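Rapport de projet, 2e année - Groupe 6
Limiter le gaspillage du pain à la cantine de Stultwood

Rédaction : Tiago Serrano, Leonilde Louro, Lucian Pascu

1. Pourquoi ce sujet

Au départ on voulait travailler sur les légumes, trop large. Leonilde a proposé le pain. Tout le monde en prend deux morceaux, en mange un. Mme Marsden (Maureen Marsden, notre tutrice) a validé en juillet, donc démarrage un peu tard.

Question de départ : est-ce que changer l'endroit où on prend le pain change la quantité jetée ? Côté matériau, plan de travail clair moucheté, les miettes s'y voient plus ou moins bien selon la couleur du pain.

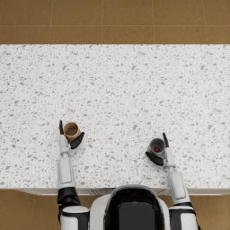

2. Méthode

Questionnaire papier, 300 distribués, 200 rendus. Pas mal du tout. Deux périodes : pain au début de la ligne, puis pain à la fin, après le plat chaud. Pesée des restes à 14 h avec la balance de cuisine prêtée par Prata, notre fournisseur de pain.

Problème : la première pesée est inutilisable, on a oublié de retirer le poids du bac. Refaite ensuite. Les entretiens ont duré 10 minutes chacun, Lucian posait les questions, Tiago notait. On a aussi demandé ce que les gens boivent avec le repas, un gobelet d'eau ou plusieurs, parceque certains disaient prendre du pain pour patienter. 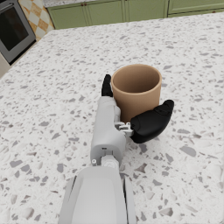 3. Résultats

Pain à la fin de la ligne : moins de morceaux entiers dans les restes. Les croûtes par contre, pareil. Dans les questionnaires la réponse qui revient c'est « je prends au cas où ». Vient ensuite « il est trop sec ».

Différence nette entre les classes du matin et celles qui mangent au deuxième service. Au deuxième service le pain est coupé depuis longtemps, il durcit. Kerix vend des sacs pour le garder, pas testé, faute de budget.

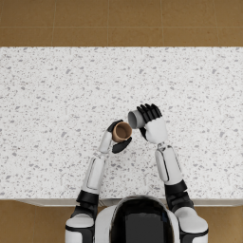 Fig. 3 - Plan de travail blanc moucheté, sol carrelé brun

Tiago Salgado (groupe 10) nous a fait remarquer que le menu n'était pas le même pendant les deux périodes. Il a raison. Plat en sauce = plus de pain mangé, donc la comparaison est faussée en partie et il faudrait recommencer avec des menus identiques,

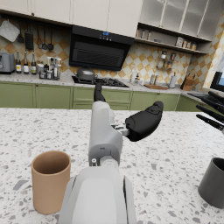

ce qui demande l'accord de la cuisine assez longtemps à l'avance. On l'a demandé, réponse pas encore reçue.

4. Ce qu'on propose

- couper le pain en deux fois, une par service
- le mettre après le plat chaud
- morceaux plus petits, on se ressert si besoin
- récupérer les restes propres pour de la chapelure (recette Perari en annexe)

Annexes : questionnaire, tableau des pesées, recette. Le tableau corrigé remplace celui rendu avec la version provisoire.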